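Zoltano publishes house rules for testing kitchen robots in simulation

Zoltano, which makes software for household robots, has put its internal rules for simulated kitchen tests on its website, where other developers may use them free of charge. The document has existed inside the company for two years and was opened to the public in October.

The main rule concerns how results are reported. A team that wants to publish a success rate for a task must run it at least 1,000 times in the simulator, with the objects placed differently each time, and must also give the number of runs that were stopped early. In the past, Zoltano says, such runs were often left out — and the rates looked better than they were.
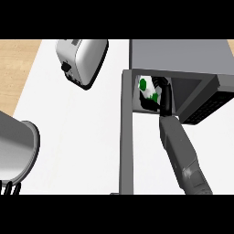

Plareo, which tests robot arms for other firms, welcomed the rules but would like them to go further. Its reply to the publication says that a light touch against a door or a wall should be written down every time, also when the task ends well, and that 3,000 runs would be a fairer minimum for work inside an appliance.

Zoltano answers that contact is already covered in section 2. The arm may touch the object it has to move, but any other contact above a set force counts as a fault. The section does not say how the force should be chosen, and this point will be discussed again before the next version.

Marwat has already applied the rules to its own kitchen tasks. Of the 2,637 recordings in its archive, all must now carry the version number of the simulator and the name of the task. Older recordings without this information may stay in the archive, but they can no longer be used in a published result.

Comments on the text can be sent to Zoltano until the end of the year.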